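CHAPTER 9
Curtains, Shades and Rugs for the Young Child's Room

In this chapter
Measuring a window for curtains or a shade
Lining and light
Cords, and why we leave them out
Rugs, pads and floors that get a lot of use
Planning a room that will still suit the child at seven

Words to know
blackout lining, fullness, heading, pile, return, rug pad, stack-back, tieback

By now you have painted your sample boards, worked through the furniture plan in the last chapter, and very likely formed some strong feelings about yellow. It is time to turn to the soft parts of the room, the ones that hang and the ones that lie on the floor. Many students hurry through these, I think because they come near the end of a project, when the budget is thin and everybody would like to be finished. I did the same in my first years of practice, and I still remember a very handsome nursery in Watska whose curtains ended a hand's width above the sill, like trousers on a boy who has had a growing summer. The family was kind about it. I was not so kind to myself, and I drove home with the curtains on the back seat and let down every hem that same evening.

So let us go slowly, and begin with the window.

Measuring the window

Use a metal tape, please, and not the cloth one from your sewing basket. Measure the width of the opening at the top, in the middle and at the bottom, and write all 3 numbers down even if they look the same to you. Older houses shift as they settle, and a window that measures 41 inches across at the top may well be a little less by the time you reach the sill. For a shade that sits inside the opening, you work from the smallest width. For curtains on a rod, you work from the length of the rod itself, plus the returns, those short stretches at either end where the fabric turns back toward the wall.

Next comes fullness, a word that frightens people more than it should. It only means how much wider the fabric is than the space it covers. Twice the width gives soft, even folds in most cottons. A heavier cloth can get by with less, and a sheer one usually wants more. Children's prints need a bit of extra thought here (a whale that looks splendid on the bolt can vanish entirely into a fold!), so before you order, gather up a length of the fabric in your hands and step back across the room. If you can still tell what it is, go ahead.

Don't forget the stack-back. Curtains have to go somewhere when they are open, and if they sit in front of the glass they take a good deal of the daylight with them. Letting the rod run out past the window on both sides costs very little and makes a small room feel a good deal more generous.

Lining and light

Parents ask about blackout lining before they ask about almost anything else, and you can hardly blame them. On a bright May morning the sun is up long before anyone would like the baby to be. A blackout lining is a fine answer for the bedroom window, but remember that light comes in around a curtain as well as through it. A rod that wraps back to the wall and a panel that hangs well below the sill will both help.

For the practice room at the end of this book we worked with an oatmeal cotton from Dehghan, lined on one window and unlined on the other, so that you can compare how the same cloth looks with daylight behind it. Keep your swatch from the exercise packet close by as you read. Hold it to a window in the morning and then again late in the day, and jot down what changes. You will be surprised how pink some creams can turn.

Cords

This section is short and I would like you to read it twice. In a room where a young child sleeps or plays, choose cordless window coverings. That goes for shades, blinds and curtains alike. Skip the long decorative tiebacks, too, and use a small fixed holdback mounted high on the wall if the curtain needs one. Keep the crib, the bed and anything climbable away from the window. When you take over a room that already has corded blinds, put their replacement on the first page of your plan, ahead of the color scheme.

Rugs and pads

A rug in a child's room is a racetrack, a picnic ground and a stage, sometimes all before lunch. A low pile is easier to clean and lets blocks stand up straight, while a deep pile feels lovely under bare feet and swallows every small thing that is dropped into it. I lean toward the low pile, with a good pad beneath. Cut the pad a little smaller than the rug all the way around so the edges lie flat, and check that it is suited to the floor, as some rubber pads can mark a varnished surface.

Spills deserve a place in your planning as well, and they seldom stay in the kitchen. Ask the family where snacks are eaten, and believe the second answer they give you.

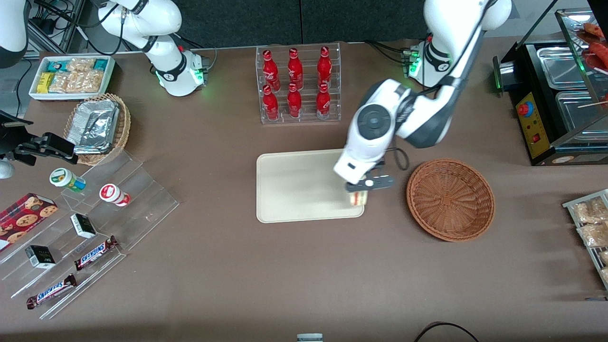 Figure 9.1 Snacks and drinks on a brown tabletop, with a cream-colored tray.

When you do the budget, set the rug and its pad down as a single item. The Drillier house in Dredport, our case study for this chapter, has $500 for all the soft furnishings in a room shared by two sisters, and you will find that sum goes quickly once lining is counted. Work it out on paper first. If it won't stretch, keep the lining and the pad and choose a plainer curtain fabric, then bring the pattern back with a pair of pillow covers later on.

Before you read further
Measure one window in your own home as described above.
Sketch it, with the rod and the stack-back drawn in.
Write a sentence or two on the light it gets, morning and evening, and bring your notes to class along with the swatch.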